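Workshop notebook, Sternavthorpe Writers' Room
April, entry 18, written up after the evening session

I meant to keep this one short, and I can already tell I won't. We gave the whole evening to rejection letters again, the second session in a row, and I think it was the right choice even though we never got to the interview practice I had promised everyone (sorry, Kwok-wai, you're first up next time).

The exercise was to bring in one no that still stings and read it out loud, then write the reply you wish you had sent back then. I went first because it seemed only fair. Mine was the Rimley fellowship, which I wanted so badly that I had bought a suitcase for it. Reading the letter again after all this time, I noticed how kind it was. There's a full paragraph about my second chapter that I had no memory of at all! I must have stopped at the word "unfortunately" and put it away in a drawer.

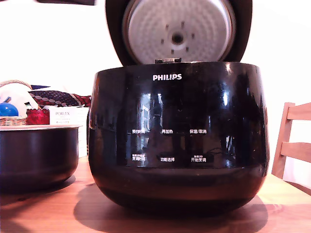
Hacer Yazıcı objected, and I want to get this down properly: she thinks we're too quick to turn every no into a gift. Some of them are only a loss, she said, and she would like a bit of room to be sad about hers before anyone tells her what it was good for. She read us her letter from the Wurnstead people, two lines long with her name spelled wrong, and then she folded it up and said that was all she had to say about that one.

I've been chewing on it ever since. I do tend to rush in with comfort, and it may be more for my own sake than for the other person's. Next time I'd like to leave a good quiet minute after each reading before anybody speaks, me included. Chak-lun offered to keep the time, and I suspect he'll be stricter about it than I would.

Peiyu's reply letter was the one I'd most like to hear again. She wrote it to the girl she was when the music college turned her down, and it was mostly practical advice - eat something, call your aunt, don't give away the violin. We all wanted to know about the violin. She still has it.
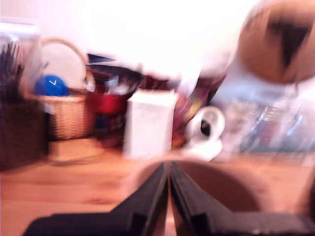 Notes for next time

Start with the short warm-up. The 30 minutes I set aside for it were far too long, and by the end people were writing things just to look busy. Try 18.

Word limit on the reply letters. Pei-shan's ran to 562 words and she apologized the whole way through, but I wouldn't have cut a line of it. Maybe no limit, then, and we take fewer readers. To be decided with Chak-lun.

Bring the Chu essay on starting over in middle age. I said I'd make copies and I forgot. Also find out whether Kwok-wai still wants to read the piece about his driving test, which he has failed more often than he'll admit to us and which is very funny until the last page, when it suddenly isn't.

Ask Hacer if she'd like to lead a session herself. I have a feeling she'll say no, and if she does I shall take it graciously and ask again in the fall.

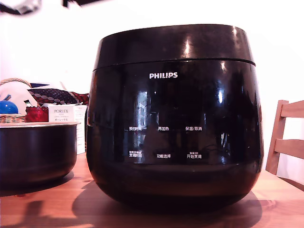 Rice cooker on the table, lid down.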